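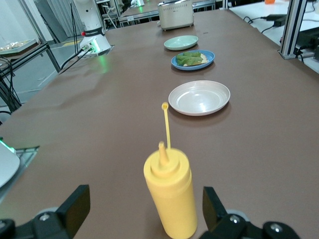
Tableware and serving pieces, Vaughan room

The long table at Wesness is set out each February for the kitchen stocktake. Items stay on it until they have been checked against the Rollulville inventory, which runs to 1000 lines across 8 cupboards. Entries below give the item first, then storage notes.

Squeeze bottle, yellow
Plastic, matt finish, with a stepped cap and a short conical nozzle. Store upright with the cap on. Replacement caps are listed separately under Plovon.

Plate, white
Round, glossy, raised rim. Stack no more than 8 high – the rims chip when the pile leans.

Plate, blue
Slightly wider rim than the white. In use on the table, with green food pieces on a pale cream layer. Return to the shelf above the sink after washing.

Plate, pale mint green
Kept with the blue plates. Not to be used for hot dishes straight from the oven.

Toaster, cream
Rectangular body, small dark label on the front. Lives at the far end of the table. Empty the crumb tray weekly and leave 600 mm clear above it in use.

Table surface
Brown with a slight mauve tint. Wipe with a damp cloth only – abrasive pads leave marks that show under the overhead lights.

The cupboard list is revised every 365 days. Corrections go in the book by the door before 4 pm.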